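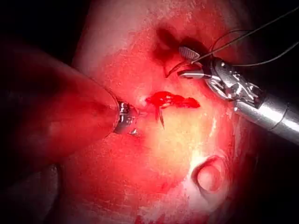
Figure 6. Curved needle held in the right-hand jaws, point towards the tissue.

6. Your first stitch on the practice bench

Now for the best part of the whole guide! By this stage your Senmont bench is set up, the view is sharp and you have worked through the peg and ring tasks in section 5. Stitching brings all of that together, and most people find they want to carry on long after the session should have finished.

Before you begin
Lay out one tissue pad, one curved needle with thread and the Drunitz needle tray. Allow 60 minutes for a first go, and keep the room lights low so that the shine on the pad doesn't wash out your view.

Picking up the needle
1. Bring both instruments into view slowly. If one of them looks large and blurred, it is too close to the lens. Draw it back until the tip is clear.
2. Open the right-hand jaws a little and slide them over the needle, a bit further back than the middle of the curve.
3. Close gently. The cross-hatched face grips very well and needs far less squeeze than you would think.
4. Turn the wrist until the point dips towards the pad. Take your time here, it's lovely to watch the wrist follow your hand.

Note: If the needle swings as you close the jaws, let go and start again from step 2. Twisting it straight while it is gripped will mark the needle.

Making the stitch
5. Rest the left-hand tip lightly beside the spot you have chosen, so the surface stays steady.
6. Set the point at 90 degrees to the surface.
7. Roll the wrist and let the needle travel along its own curve. Pushing in a straight line drags the pad and leaves a ragged hole (we have all done it).
8. When the point comes up on the far side, take hold just behind it and roll the rest through.
9. Draw the thread until a short tail is left, then stop and have a good look at your work!

CAUTION: Never let go of a needle outside your view. If you lose sight of it, stop moving both instruments and widen the view before you do anything else.

CAUTION: Needles are sharp. Return every one to the tray before you reach into the bench by hand.

Keeping it up
Short, regular sessions work wonders. The Fateck practice sheet at the back of this guide has 17 stitch patterns, starting with a simple straight row. Try the first row with your other hand too, it's harder and great fun.

Knots are covered in section 7.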